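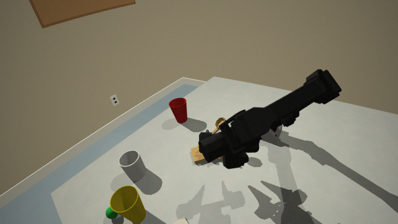
Jotcombe Hall, Praltville – kitchen and store check, July

Fire exit, rear: Clear. Push bar stiff but opens fully. Oil before next letting.

Fire extinguishers: Pass. Both in date, pins and tags in place.

Fire blanket: Fail. Hook has come off the wall and the blanket was on top of the fridge. Refix by the door at shoulder height.

Fridge temperature: 7 degrees at 8 am. Upper end of what we allow. Door seal is split at the bottom corner – new one ordered from Pillai in Tuvville, part 403.

Hot tap: Pass. Warning sticker peeling, replace.

Sockets and leads: One cracked faceplate left of the cooker. Taped off, not to be used until the electrician has been.

Floor: Lino lifting near the sink, about 12 cm. Trip hazard. Glued last year and it has come up again, so the strip needs cutting out.

First aid box: Short of medium plasters and eye wash. Accident book present, no new entries.

Store cupboard: Stacked chairs too high again. Limit is 8 to a stack. Bleach moved to the locked shelf.

Outside light: Not tested, too bright to tell. Check after dark.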